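Durau Community Boards > Manipulation and Learning > Methods and Results

Thread: Pre-insertion pauses in demonstrations -- effect on slot tasks

brastar_lab_admin
Posted February 6, 2025

Members of the Brastar working group have completed the second round of the slot insertion study and wish to invite comment before the methods note is finalised.

The question under study is whether demonstrators should be instructed to pause before committing an object to a narrow opening. Our dataset comprises 1,489 demonstrations of household and bench tasks. Of these, 300 were recorded under a written instruction to hold still for a moment above the target. The remainder were recorded with no instruction on timing. Two policies were trained with the same architecture and the same number of updates, on subsets of equal size.

On the toaster task, the policy trained on paused demonstrations completed 51 of its trials. The policy trained on unpaused demonstrations completed 20. Both were given the same number of attempts, and the starting positions were matched in advance.

The toaster is a useful test article. The opening is long and forgiving in one direction and quite unforgiving in the other, and a block lying across the rim is a very different problem for the policy than a block standing over the slot.

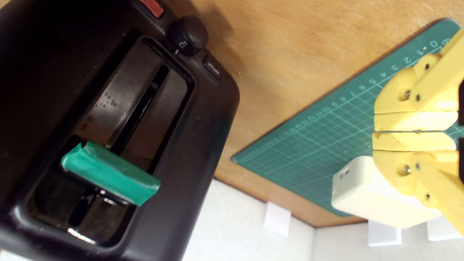

Does the pause need to be the same length in every demonstration?

A fixed length is not required. The working group found that any clear reduction in speed above the slot was sufficient, provided that the demonstrator did not release or regrasp during it.

Comments on the protocol are welcome, particularly from groups that have attempted something similar on other appliances.

kettle_and_cable
Replied

Thank you for circulating this. Our group has reservations about the interpretation.

A pause places more frames in the region just above the target. If the policy is trained on frames sampled uniformly, the paused subset simply contains more training data at the point of greatest difficulty. The gain may therefore be a matter of sampling and have little to do with the behaviour of the demonstrator. We would ask whether the comparison was repeated with the unpaused demonstrations resampled to give the same density near the slot.

brastar_lab_admin
Replied

The comparison has not been repeated in that form. We acknowledge the point and will add it to the note as an open item.

We would observe, however, that demonstrators who were told to pause also approached from a more consistent height. Resampling would not reproduce that.

grastiron_bench
Replied

Grastiron ran a smaller version of this last year and obtained the opposite result on one task. With a pause in the data, the trained policy would sometimes stop above the opening and remain there until the trial timed out. Still frames all look alike, and a policy without any history has no means of knowing that the pause is over. We removed the stationary frames and the fault disappeared, at some cost in accuracy.

Could the original poster advise whether timeouts were counted as failures, and whether the policy receives more than one frame?

brastar_lab_admin
Replied

Timeouts were counted as failures. The policy receives a short history of frames, together with finger position. We did see stalls of the kind described in early training, but they were uncommon in the final checkpoints. A breakdown by failure type will be included in the appendix.

yang_protocol_office
Replied

Speaking for the Yang protocol office, we would prefer that the instruction to demonstrators be published word for word. "Hold still for a moment" will be read in different ways at different sites, and some operators will lower the object slowly without stopping at all. If a reduction in speed is what matters, the instruction should say so.

We also note that soft objects are grouped with rigid ones in the summary. A block that gives at the edges can be pushed past a small misalignment, and a rigid one cannot. These should be reported in separate tables.

kettle_and_cable
Replied

We support both requests. Our view on the sampling question has not changed, and we would not recommend that other sites adopt the pause until the resampled comparison is available.

brastar_lab_admin
Replied

Agreed as to the tables and the wording. On adoption, the working group takes a different view: the instruction costs very little time per demonstration, and stationary frames can be trimmed afterward by any site that wishes to do so. A pause that was never recorded cannot be added later.

The revised note and the full instruction sheet will be attached to this thread before the end of February.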